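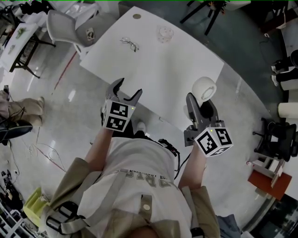

Opened by Leire Lorente | 25th September | Project: Wencombe | Status: Resolved

Right gripper track drifts when the hand turns over

Hi all! First, the good news: the hand-held demos are going really well. People pick up the grippers, get the feel of them in a couple of tries and start moving things around the white table as if they'd done it for years. I love this way of teaching. You just do the task!

Now the problem. On the tape roll task the left track is clean, but the right one slides off sideways as soon as the demonstrator rolls the wrist. On replay the arm closes beside the tape and carries on, very confidently, with nothing in its fingers. Out of 800 demos in the batch, 783 passed the track check. The rest all fail on the right side, and all of them during a wrist turn.

Tried so far:

Restarted the tracking service. No change.
Swapped the marker cubes left to right. The fault stayed on the right.
Recalibrated both fingers, open and closed. Widths look great, drift still there.
Green lights on both cubes, so I don't think it's power.

Logs are in the Keltness folder under ticket 28.

Update, Leire Lorente

Got somewhere! I asked Ashwin to do the turn very slowly while I watched the live track. It holds fine until the black cable on the right gripper pulls tight along the forearm, and then the offset creeps in. I think the cable is tugging the cube mount a hair out of line. I gave it more slack at the elbow, clipped it to the vest and ran the small-object task as well, coming in low between the fingertips with the glasses and the drinking glass left on the table. Much better. I'm so pleased with how smooth those approaches are. 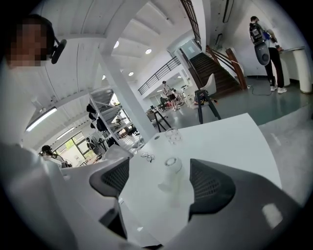
Antonina Bilyk: Slack will help, but please check the mount screws too. We had the same drift on the Mateos setup and the cable was only half of it. The cube had worked loose, so every tug left it in a slightly different spot. Tighten, recalibrate, then do ten wrist turns in a row and compare the first with the last.

Leire Lorente: Yes!! Two of the screws were loose. Tightened both, recalibrated, did the ten turns, and first and last sit right on top of each other. Thank you, that would have taken me days.

Nicanor Manzano: Do we throw out the failed demos or try to correct them?

Leire Lorente: Throw them out. The offset changes partway through, so there's no single fix to apply. We'll record fresh ones on the way to 1,000, and everyone wants another go anyway.

Closed by Leire Lorente. Screw check added to the setup sheet.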